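Wollar cell, README for set-up and care

Wollar is a table cell with a wrist camera and a two-finger gripper. These notes are for the person who takes over the cell. Set the table height to 480 mm before you power the arm, then run the Tiller start script and wait for the home position.
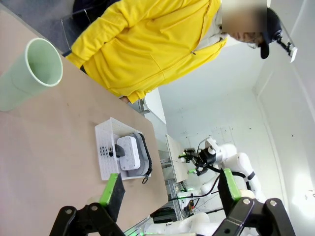

Wrist camera view with the white basket on the table, green finger pads below.

Pads: check them after every 500 grasps. If the green colour is worn at the tip, change both pads together. Each finger has 4 screws, please tighten them by hand only.

Camera: wipe the lens with a dry cloth. After cleaning, repeat the calibration at 305 mm above the table.

Last revised 2026-04-24.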